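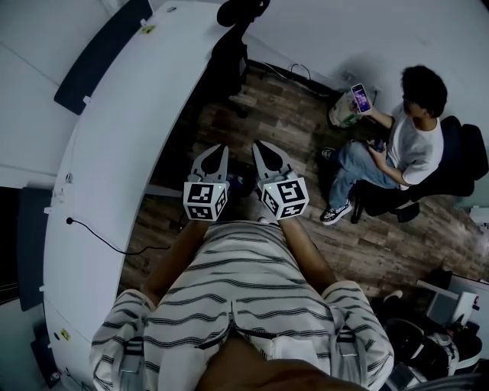

# House Rules for Handheld Gripper Recording: Project Report

Kiri Rewi and Akash Yadav
Submitted 26/11/2022

## How we got here

When we signed up for the practical module back in July, we both pictured ourselves writing code. We had a plan to train a small policy for picking up cups, and we thought the recording part would be a chore we got through in the first week before the real work started. Our supervisor let us go on thinking that for a little while, and then she asked us to show her the written rules we were recording under. We had none. We had a group chat with a lot of thumbs-up in it.

So the project changed, and we are glad it did. What follows is a report on writing a set of working rules for people who record demonstrations with handheld grippers in a shared office, and on what happened when we asked other students to follow them. The cups will have to wait for somebody else's semester!

## The room and the people in it

The lab we call Ullia is an ordinary shared office. People have their desks there, they charge their phones there, they eat lunch there if it is raining. We never wanted it to become a closed lab, partly because we like the company and partly because a home or an office with people in it is the kind of place the recordings are supposed to be useful for. That choice shaped almost every rule we wrote, and it caused most of the arguments too.

The wearer has a pack on the back and a gripper in each hand, with a marker cube on each one. You look down a lot. You also become wider than you are used to being, and for the first couple of sessions we both kept bumping door frames with our elbows.

## What we read first

We started with the general safety sheet the department gives to everyone, and with the notes left by last year's group, who had called their rig Fumov (the name stuck, and we use it too). The department sheet is written for machines that move by themselves, so it has a lot about fences and stop buttons and very little about a person walking through an office with their hands full. The Fumov notes were much closer to our situation but were written in a hurry -- one page just says "cables!!" with a line under it.

We also talked for a long afternoon with Lindqvist, the company that lends equipment to our course. They were generous with their time and sent us home with their own checklist, which was far too long for a student room but gave us most of our headings.

## The rules as they stand

We ended up with 9 rules. They are printed on one sheet, taped inside the equipment cabinet, and we have kept the wording plain.

1. Walk the route before you put the pack on. Pick up bags, shoes and anything else on the floor where you plan to step.
2. Loose cables are pushed back against the wall or the desk. A cable in use stays where it is, and you plan your route around it.
3. Tell everyone in the room that you are about to record, out loud, and wait for an answer.
4. Anyone who would like to stay out of the recording may say so without giving a reason. You then face the other way or come back later.
5. Phone and computer screens count as private. Ask people to turn them away or lock them, and tell us if one was caught.
6. Straps are fastened and checked by a second person.
7. Both marker cubes are clean and uncovered, and the indicator lights are on, before the first take.
8. Stop after 70 minutes at the most, including setup. Stop sooner if your neck or wrists ask you to.
9. Write the session note before you leave the room.

## How the rules changed along the way

Rule 5 was the hardest. Our first version said that phones had to be put away in a bag during recording, and it was roundly ignored, by us as much as by anyone. People sitting near a session are mostly waiting for something, and people who are waiting look at their phones. Akash argued that a rule everybody breaks teaches people to break the others, and after a rather grumpy week Kiri came around to that. The present version asks for less and we think it gets more.

Rule 1 came from watching how belongings gather at the edges of a room. A corner by a chair fills up in the course of a morning, and the wearer's attention is on the grippers.

Rule 6 was added by request. Kiri had been fastening her own straps and was quite proud of how fast she had gotten, until one slid off her shoulder in the hallway.

## Trying them on other people

We asked 3 students from the Pastton group to run sessions using only the printed sheet, with neither of us helping. They managed well with the floor and the straps. They skipped the session note 2 times, and when we asked, they said the form was in a different building. It was. We have moved it.

They also told us that rule 3 felt awkward in a quiet room, like making a speech. We kept it, but added a suggested sentence at the bottom of the sheet: "I'm going to record for a while, is that okay with everyone?"

## Still open

We haven't settled what to do when a visitor walks in halfway through a take. At the moment the wearer stops and explains, and the take is thrown out, which is fair to the visitor but a little sad if the take was going well. We would also like a proper limit for neck strain, and 70 minutes is only what the two of us could agree on. The next group is welcome to the sheet, the tape and our long list of crossed-out versions, all in the top drawer of the cabinet.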